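Minutes of the meeting of the Ullent shared study room

Date: October 3, 2020
Place: the study room, at the long table
Chair: Gilles Gilbert
Minutes: the secretary of the room

1. Minutes of the July meeting

The minutes of July were read and accepted with one correction. In point 4 it was written that the shelf is moved to the corridor. It should say that the shelf can be moved to the corridor if the house owner agrees. The owner has not answered yet.

2. Money

The chair presented the account. The balance is 2717 dollars. From this amount 776 dollars is already promised to Camedov for the repair of the two windows on the yard side. The members asked if the price includes the painting of the window frames. Gilles Gilbert will ask Camedov and inform everybody by mail.

3. The wooden table

There was a long discussion about the surface of the table. Some members find that it has too many scuffs and want to have it sanded and oiled again. Others like the table how it is, and they said that the grain and the knots are the nicest thing in the room. One member reminded that the last oil smelled strong for many days and the room could not be used in this time.

Grindix has sent an offer for sanding on the spot. The offer was considered too expensive for this year. It was agreed to clean the table with soap and a soft cloth first, and to look at it again in spring. Until then, please put something under hot cups.

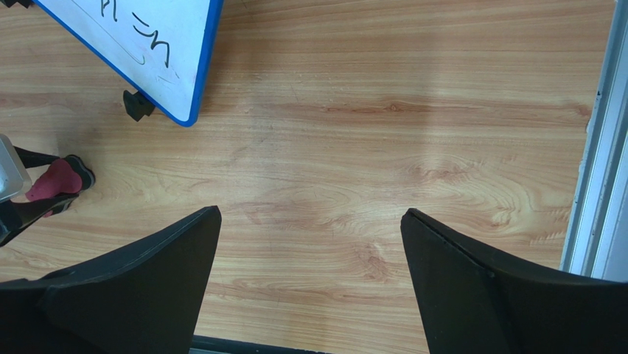

It was also asked that things with hard feet are lifted and not pulled over the wood. This is valid for the lamps, the boxes and everything else that stands on the table during the lessons.

4. Small whiteboards

The small whiteboards are used mostly by the writing group, for practice of characters. The group is satisfied with the size. The complaint is that the old marker does not go away completely and leaves a grey shadow, so the next person has difficulty to see the thin strokes.

Proposals were made to buy new boards or to buy a cleaning liquid. It was decided to buy one bottle of liquid and new black markers, for maximum 20 dollars together. Mrs. Fallahi has offered to do this purchase. Everybody is asked to wipe the board directly after the lesson and not leave it with writing until the next day.

5. Rent for next year

The owner wants 3000 dollars for the full year, to be paid in two parts. The members accept the amount, but they wish that the heating is included in writing. The chair will prepare a letter.

6. Other points

The key of the cupboard was missing for one week and is found again. It should hang on the hook behind the door.

The beginners ask for an earlier hour. No decision was made, and the point goes on the list for the next meeting.

Action list

Gilles Gilbert: question to Camedov, letter to the owner
Mrs. Fallahi: cleaning liquid and markers
Secretary: answer to Grindix, with thanks for the offer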